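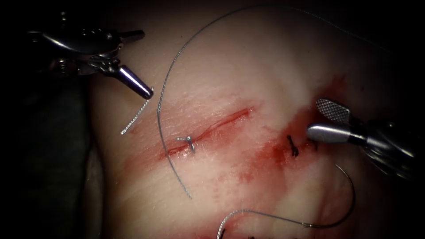

Thread everywhere! One long grey loop running right across the cut.

Stitch practice, our bench gallery
November 2022

I've been promising to get this page up since October, when we moved into the new room at Laren and I finally had a proper bench and a decent lamp. If you've followed the suturing notes for a while you'll know I'm a bit obsessed with thread (my family has asked me to stop bringing it up at dinner), so a gallery was always going to happen. The one at the top is my favourite so far, and I've put my notes on it underneath.

The thread
I love how big that loop is. It starts below the incision, goes up over it and then wanders off to the upper right in a great wide arc. Grey was a good pick on pale tissue, too. When I was learning I used a colour that vanished the second it touched anything pink, and I spent more time hunting for my tail than tying it!

The little twisted bit
Have a look at the upper left, just under the pointed silver tip. There's a short, kinked strand lying against the surface, and I'm forever telling people to clear those before they start pulling. Two loose pieces of thread near one wound is one too many, and you will grab the wrong one. I've done it more times than I'll admit here.

The cut
Nice and narrow, with the edges slightly raised. There's a fair bit of red smeared out to the right of it, so I'd give that side a gentle dab and get a clear look at the edge before choosing where the next bite goes.

The jaw on the right
I'm a sucker for a cross-hatched grip. You can see the fine checkered pattern where the light catches the flat face. Smooth jaws are kinder to thread, I know, I know, but I like the hold.

The light
Bright in the middle and nearly black down the lower left. I've since started nudging my own lamp over a touch, and my neck is grateful.

More to come once I've sorted the rest of the folder. Last I checked it was up to 341 pictures, and a good many of them are of my thumb.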